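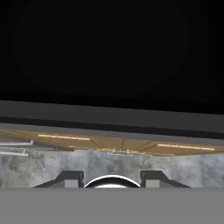 Wrist view in the simulator, gripper open, wood surface ahead

Hello all,

Sorry to have been so slow with this. I read your message in May, meant to answer the same evening, and then our lab moved down the hall and everything I owned went into boxes.

Shirley Hollis wrote:
> We've been teleoperating the arm in the Dunmore scene with only the
> wrist view, and our new people find it very hard going. Out of 152
> demonstrations I'd keep maybe half. They drift, they stop, they
> back up and try again. Is it the people or the setup? And does
> anyone throw out the hesitant ones before training?

Shirley, I felt for your new people when I read that, having been one myself! I've put a wrist view from our own simulator at the top so we're all thinking of the same sort of thing. You get the two black fingers with their light gray pads, the wood surface nearly edge-on, a gray mottled wall under it, and a whole lot of black overhead. With a view that shallow I have a terrible time judging how far away anything is, and I've been driving this arm longer than I care to admit.

So I'd say it's mostly the setup. What helped us was giving the operator a second, fixed view from the side (we did this in Nalska, but I imagine Gikow can do the same) and turning the hand controller's scaling down so that a big sweep of the arm gives a small move of the gripper. People grumble for the first 8 tries or so and then they settle into it. The policy still trains on the wrist view alone, if that's what you want. The side view is just a kindness to the person driving.

As for throwing things out, please don't be too quick! I cut any episode where the operator stopped dead for more than 5 seconds, and I keep the ones with a wobble and a recovery, which I've come to be rather fond of. When I trained without them, the arm had no idea what to do once it was a little off line.

I can send you my trimming script if you like. It's untidy but it works on the Wedano log format.

Warm wishes to everybody over there, and do tell me how the next batch goes.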